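Dravus Arm Cover and Cable Kit
For two-arm humanoid upper bodies, home and shared workshop builds
Item 1117

In stock. Ships flat in one box. Price per kit: $400

The Dravus kit is a set of shells, brackets and cable guides for people who have a working pair of arms and want them covered. It fits the Vitus forearm frame without drilling. It does not include motors, hands, a controller or a power supply.

The kit was drawn up at the Gillies shared workshop, where members had been running bare frames and catching sleeves and cables on them. Both arms of the workshop machine now wear the covers, and it is used on ordinary table jobs such as picking up a plate and passing it from one side to the other.

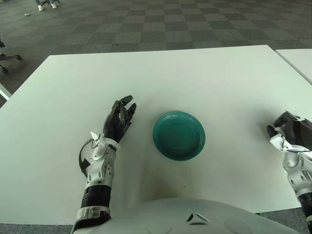
Left forearm with covers on, teal plate on the table.

What you get

Forearm shells, left and right, white
Wrist brackets, left and right, white
Cable guides and ties
Screw pack with spares
Printed fitting sheet

Before you order

Check the length of your forearm frame from the elbow plate to the wrist plate. The shells cover one size only. If you built from the older Vitus drawings, the wrist plate has a different hole pattern and you will need adapter ring 623, sold separately.

The shells add weight at the end of the arm. Most builds cope with this after the gravity settings have been changed. Small hobby servos at the shoulder will probably not.

Fitting

Allow an evening for each arm. Power off and let the arms hang before you start. Fit the wrist bracket first, then the inner shell, then the outer shell. Leave all the screws a half turn loose until the last one is in, then tighten them in the order shown on the sheet. Do not use thread lock on the shell screws. It attacks the plastic.

Leave a loop of cable at the outside of the wrist. New builders tend to pull it tight so it looks tidy, and the connector fails the first time the wrist turns all the way over. Turn the wrist by hand through its full range before you close the last guide.

Setting up on a table

A plain table and one piece of tableware are enough for a first session. Put a shallow plate between the hands, where both can get to it. A raised rim gives the fingers something to catch. Run at low speed until you know where the forearm shells come down, as they stand out farther than the bare frame and can touch the tabletop on a low approach. Keep the stop button with the person watching.

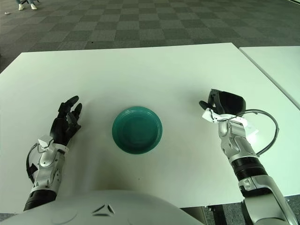
Eilidh Gourlay

Known limits

The covers are not sealed. Do not use them near a sink. The white finish marks if it rubs on a table edge, and polish will only take out the light marks. The shells do not fit Aveo arms, and there are no plans for a set that does.

Spares and returns

Single shells and brackets can be ordered by writing to Kibet Ondieki through the contact form. Say left or right. Unfitted kits can be returned within 2 weeks. Fitting sheet last revised May 24, 2025.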